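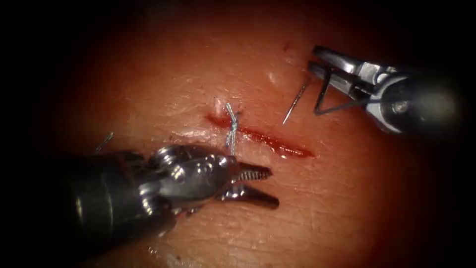 Suturing by Remote Control: Gallery

The Vollthorpe teaching bench is where people show a surgical robot how to close a wound. A person sits at a console with a pair of hand grips and a foot pedal. The instruments on the bench follow the hands. While that goes on, the system saves the views and the position of every joint, and the saved runs are later used to train a controller that will try the same steps by itself.

The first picture on this page comes from the fixed view over the pad. One stitch is tied near the left end of the cut and the rest of the cut is still open. The upper right instrument has the curved needle, with its tip just above the wound. The jaws of the lower left instrument are open.

How a session runs

Each run starts with the operator pressing the pedal and ends with a spoken "stop." A run can cover a single stitch or several. The operator works at normal speed and is asked not to slow down for the recording. Early on we told people to move slowly and evenly, and the trained controller copied the slowness, including the long waits before each needle pass. We dropped that instruction in April.

The hand grips are scaled 3 to 1. The operator moves 3 centimeters and the instrument tip moves 1. Lifting the left foot disconnects the grips so the hands can be brought back to a comfortable position. These breaks are marked in the record and taken out before training.

The set now holds 1,791 runs. Of these, 600 were made by operators in their first month on the console. We keep those in a separate folder. They contain more dropped needles and more second tries, and they are useful for teaching recovery, but mixing them in with the rest made the needle passes worse.

The view from the instrument

A small camera rides at the wrist of an instrument. It sees much less of the wound than the fixed view does, and it moves whenever the instrument moves, so blur is common. Operators do not use it. It goes only into the record. 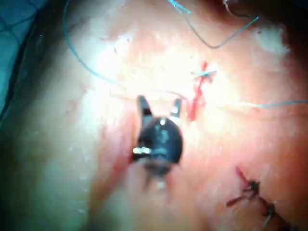 Wrist view. Open jaws next to a pale blue stitch, with lengths of blue thread above and two dark knots at lower right.

Thread is the hardest thing for the controller to follow from this angle. Where the light is strong, a thin blue strand can wash out against the tissue. The bench lamp has 5 settings, and most runs are now made on the second lowest. Older runs on the higher settings are still in the set.

What gets labeled

Labels are added after the session, by hand, in a viewer called Nasetus. The person labeling marks these points:

Needle picked up
Needle enters tissue
Needle leaves tissue
Thread pulled through
Knot started
Knot tight
Thread cut

If the needle is dropped, the labeler marks the drop and the next pickup and leaves the gap alone. A run with a broken thread is kept up to the break. Labelers work from the fixed view and open the wrist view only when an instrument is covering the needle.

Equipment notes

Console and hand grips: Gisler, second version, with the wider finger loops.
Recording software: Kodness. All views and the joint positions share one clock.
Foot pedal: replaced twice. The present one has a guard over the top.

Changes to this page

The table of operator hours has moved to the bench handbook. The joint position files are stored with the runs and are not posted here. Requests for bench time go through the Vollthorpe booking sheet, which opens every Tuesday for the following week. New operators need to finish the peg transfer and thread passing exercises before booking a suturing session.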